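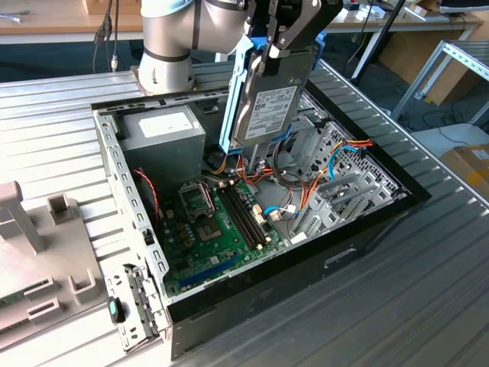
Drive removal on the slatted bench. Gripper on the 3.5-inch drive in its blue caddy, case on its side.

March 11, 2022
Disassembly cell - equipment plan for second station

Purpose of this entry is to get the purchase list out of my head and into the book before Lowri needs the request. Lutfa and Bình have read the first half, Ro-un has not seen any of it.

Starting point: we keep the arm we have and build station two to the same layout. Round base bolted at the back corner of the work area, case lying flat, upright holders off to the side. Changing the layout would mean redoing the reach checks, and there is no money in this request for that time.

Gripper. The present fingers are adequate for caddies. Plastic caddies give two flat sides and a predictable width. Bare drives are another matter, and the next lot from Stoston is listed as mixed. Options:

Delitz parallel gripper, longer stroke, 447 each for the finger blanks alone. Body quoted separately, quote not in yet.
Keep the current body and machine new fingers in house. Lợi says two days on the mill if the drawings are clean. Drawings are not clean.

I lean toward the second for station one and the Delitz for station two, so we can compare on the same cases. Lutfa objects that two gripper types means two sets of spares. Fair point. Not settled.

Cables. This is the part the February plan left out entirely. Power and SATA leads lie across the middle of the case and curve up to the drive bay, right where the fingers come down. Currently a person unplugs and dresses them before the arm moves. If the second station is to run with one operator between two benches, we need either a cable hold-down or a cutter. Cutter rejected by Bình: harnesses are sorted for resale and cut ones are scrap. So hold-down. Spring clips on a bar across the case, made from stock, no purchase. Budget line is zero but it needs hours, put down 4 for the prototype.

Case clamping. Slatted bench takes T-nuts, so side stops are cheap. Order 32 T-nuts and the matching bolts, enough for both benches with leftovers. The stops themselves from offcuts. Do not order the Kanar clamp kit again - the jaws mark painted panels and the lever fouls the arm near the base.

Camera. Request one fixed unit for station two, same model as station one, same mount height. Ro-un wants a second one on the wrist. Deferred to the next request. If the fixed view can't read drive labels reliably with the caddy held upright, we revisit.

Holders. Printed ones are fine. Need a deeper slot for boards, current slot lets tall ones lean. Filament is on the shop account.

Contingency: 500. Lowri will ask what it is for. Air fittings, connectors, one replacement set of finger pads.

Open items
- Delitz quote for gripper body, with lead time (me)
- finger drawings cleaned up and sent to Lợi (Bình)
- confirm the share of bare drives in the Stoston lot (Lutfa)
- check whether the Mai controller has a free port for another camera, otherwise add a switch to the list (Ro-un)

RAM and CPU removal stay manual in this plan. I left them out of the cost comparison so the numbers cover drives only. Total goes in once the gripper quote is here.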